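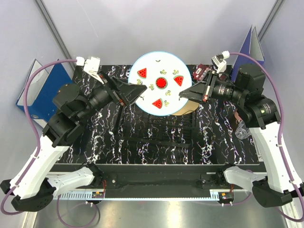 Bijan Zarei replied:
I must respectfully disagree with the proposal to withdraw patterned plates from the shared kitchen at Holham. The present wording of the tableware guideline asks for plates that are round, light in colour and safe to stack. A painted design does not conflict with any of those points.

Posted August 5, 2021

Irena Marciniak replied:
Thank you, Bijan. For the benefit of members who have joined the thread recently, the proposal concerned hand-decorated plates in general, and fruit designs were mentioned only as the most common case. The concern raised in November was wear. Painted surfaces may fade with repeated washing, and members have asked who should bear the cost of replacement.

A watermelon plate with a pale blue rim is a cheerful thing to eat from, and I have no wish to see such plates discarded. My preference is that they be kept for cold food and washed by hand.

Gerardo Monti replied:
I do not support a hand-washing rule. We adopted one for the Melnychuk bowls and it was observed for 2 weeks. After that the bowls went into the dishwasher with everything else, and the notice above the sink was covered by another notice.

If a plate cannot go through the machine, it should not be in a shared cupboard.

Jolanta Krajewska replied:
Could we separate two questions? The first is whether decorated plates are suitable for daily use. The second is how they are to be dried and stored. Most of the chips reported at Holham were on rims, and rim damage comes from stacking plates in the sink or pushing them into a full cupboard. It has little to do with paint.

I would ask members to observe the following in the meantime:

Hold a plate by its edges with both hands when moving it to or from a rack.
Set wire racks on a level surface, well away from the edge of the counter.
Leave a gap between plates on the rack.
Do not stack a decorated plate face to face with another.
Keep boxes, bags and binders off the counter while dishes are being put away.

Gerardo Monti replied:
The last item has been requested before. I counted 7 binders on that counter at the last inspection.

Miłosz Żak replied:
With regard to wire racks, I would note that a bare metal rack can leave grey marks on a white glaze. We had this difficulty with the Rirero racks, and a coated rack resolved it. The marks came off with baking soda and a soft cloth. Please do not use scouring pads on a painted face.

On the wider question, I side with Bijan. Children eating with us choose the fruit plates first, and the small leaves and sprouts painted between the slices appear to be of more interest to them than lunch.

Bijan Zarei replied:
I am grateful for the support. I would also point out that the last order of plain white plates from Cluleo came to $900, and 10 of them have since been chipped. Plain plates are evidently no sturdier in our hands.

Irena Marciniak replied:
I accept the point about the plain plates. I will amend the proposal so that decorated plates remain in the cupboard on the upper shelf, with felt or paper between them. The washing question stays open, as Gerardo and I have not reached agreement.

Gerardo Monti replied:
That is acceptable, provided the paper is replaced when it becomes soiled. Please record my objection to hand-washing.

Jolanta Krajewska replied:
Recorded. Could someone confirm whether the upper shelf is deep enough for dinner plates? The side plates fit, but I have not measured for the larger size.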